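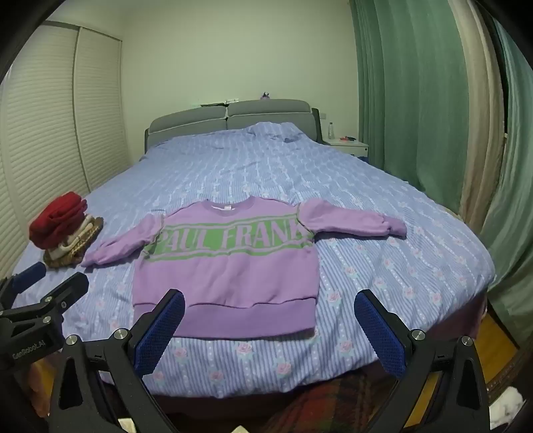
Ximeng Xiong looks after hand-held grippers for a living, and she doesn't believe most of what is said about them. Her bench at Kasthorpe has two vices, a tray of pins and a drawer of blue pads in various states of wear. The tools go out to bedrooms and kitchens, where people use them to fold laundry, and they come back to her. A job like a purple sweatshirt spread on a rumpled bedspread looks gentle enough, with the jaws wide open and a textured pad on the inner side of each finger. Xiong says clothes are what she dreads.

"Everyone asks about dropping them," she says. "I can fix dropped. Fluff is worse. It packs into the texture, and then the pad slides on a ribbed cuff and the person squeezes harder."

Squeezing harder loads the linkages, which turn on round-headed pins. She checks each one by hand, rocking the finger sideways with the jaws open and again with them shut. I asked whether there was a gauge for that.

"There is. Liao sold us one. It told me a finger was fine when I could hear it clicking."

Her service sheet asks for a pad check every 300 grasps. She thinks the figure was picked because it looked good on a sheet. Cotton jersey does very little to a pad, she says, while a fuzzy knit can clog one in an afternoon. She brushes them dry with a nylon brush and won't have solvent near them, whatever the Fumness manual recommends. New pads get 60 minutes under a clamp before anyone may touch them.

I suggested that the newer Dindus software, which is meant to flag a worn finger by itself, might save her some trouble.

"It flagged six last October. I stripped all six. Two had play in them."

And the other four?

"Dirty. So it can tell you something's dirty. I've got eyes."

She does concede one point. The software logs how far the jaws open at the start of each session, and she has begun reading that column before she picks up a screwdriver. If the left and right fingers drift apart, she looks at the pins first. Whether this has saved her any time she wouldn't say. "Ask me when I've done a year of it."

Filed under: Workshop & Maintenance
Print this article | E-mail to a colleague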